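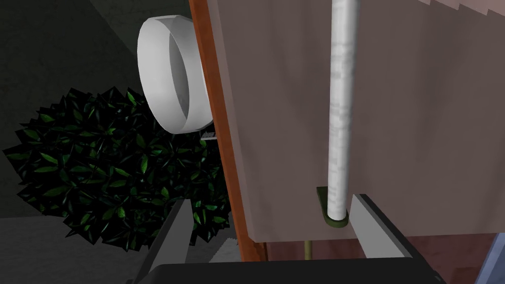
Home Chores Arm, Simulated Rooms - Pre-run Safety Checklist and Comments

Home | Checklists | Run notes | Parts | Contact

Print this page | E-mail this page

Reading time: 5 minutes

Can the arm be trusted with a tidy-up yet, in a room it hasn't met before? Still the question, and the Clusham sheet is how we keep ourselves straight on it. This round was the cluttered room, the one with the big beige panel standing right in front of the fingers. A white rod runs down the middle of it into a green oval base, and the gap between the two fingers is nearly in line with the bottom of it, so any straight push forward wants checking first. White ring off to the left by the wooden edge, leafy plant behind and below it. Dark wall at the back. Plenty to snag on for a job a ten year old does while moaning.

Date of check: October 20, 2022
Checked by: Safta Munteanu
Second check: Bereket Yilma
Arm software: Flukeo, build 205
Rooms on this sheet: cluttered room only

SECTION A - BEFORE ANYTHING MOVES

A1. Stop button tested from the desk and from the door end. PASS
Both worked. Door one is stiff. Mawuli to look at it before real arm goes back on.

A2. Real arm powered down while the simulated run is on. PASS
Key out, key in the drawer. Please put it back in the drawer and not on the windowsill.

A3. Speed limit set. PASS
Set at the slow setting. It had been left on the fast one from May, which I'm not happy with. See D2.

A4. Right room loaded, right build loaded. PASS second go
First go loaded the kitchen. Names on the menu are too alike. Nkrumah has been asked.

A5. Log recording started and file named. PASS

SECTION B - REACH AND CLEARANCE

B1. Fingers clear of all large surfaces at start. COMMENT
Clear, but not by much on the panel side. The right finger finishes just to the right of the oval base and directly under the panel. I would not start a real arm like this. Want a back-off move put in first, every time, before it thinks about anything else.

B2. Path to target free of tall or thin objects. FAIL
Thin brass-coloured rod under the panel, in the dark bit. Easy to miss. Bereket read the sheet and the view twice before he spotted it. If we miss it I don't expect the planner to do much better. Mark as no-go until somebody shows me otherwise.

B3. Soft or leafy items kept out of the closing area. COMMENT
Left fingertip is just in front of the plant. Leaves are the worst thing for the depth guess, all points and gaps. Open fingers only on that side. No closing, no sweeping.

B4. Edges and trims noted. PASS
Stepped trim at the top right of the panel written down. Also the small jagged white thing near the left fingertip. Don't know what it is so treat as sharp.

B5. Anything partly out of view. COMMENT
Blue object, bottom right, beside the right finger. Only part of it shows. Rule stays the same - if we can't see all of it, we don't move toward it.

SECTION C - CAN IT DO THE CHORE

C1. Chore stated in one plain sentence. PASS
"Pick up the white ring and put it on the tray." Tray is a separate load, not in at time of check.

C2. Target can be told apart from what's round it. COMMENT
Ring should be fine, bright against a dark wall. My worry is the small grey metal piece sticking out just beneath it. Bracket or tab, can't tell. If the ring is hung on that, then it's a lift and not a grab, and the arm has only been taught grabs. Aurelio thinks it will manage. I have put no.

C3. Grip force suits the target. NOT CHECKED
No force figure for the ring on file. Need one from Essien, they supplied the object set. Chased.

C4. Light good enough. FAIL
Panel and ring are bright, everything under the panel is in deep shadow. A hallway at teatime is just as bad so I don't want the lights simply turned up to get a pass. Run it both ways, write down both.

C5. Person could do the same chore safely from the same spot. PASS
Seconds. Reach round, take ring, done.

SECTION D - ACTIONS

D1. Back-off move added to start of every run. Nkrumah Antwi. Before next check.
D2. Speed limit to go back to slow by itself when the room is changed. Nkrumah Antwi.
D3. Stiff stop button. Mawuli Sarpong. Urgent.
D4. Force figure for ring. Safta Munteanu.
D5. Lift move, teach it or take the ring chore off the list. Aurelio Sepúlveda to say which.
D6. Rename rooms on the menu so the kitchen dosn't get loaded by mistake.

COMMENTS

Safta: Two fails, so no run signed off in this room. Target for the Brurnport visit was 100 clean runs and we are not going to get there by skipping B2. Folding towels on a bare table looks great on the day, I know. People's houses aren't bare tables.

Bereket: Agree with both fails. Would have passed B1 myself, gap looked ok to me, but happy with the back-off move. Can we have a line on the form for shadows seperate from light?

Aurelio: Noted on D5. I still say the lift is nearly there. Shop-floor sorting is where the arm is useful now, same bins, same light, same parts all day. Home tidying is a good way off and this room shows why. Will teach the lift and book a re-check.

Safta: Re-check in this same room please, same start position. Don't move the plant.

Signed off for run: NO
Sheet to be kept with the log for build 205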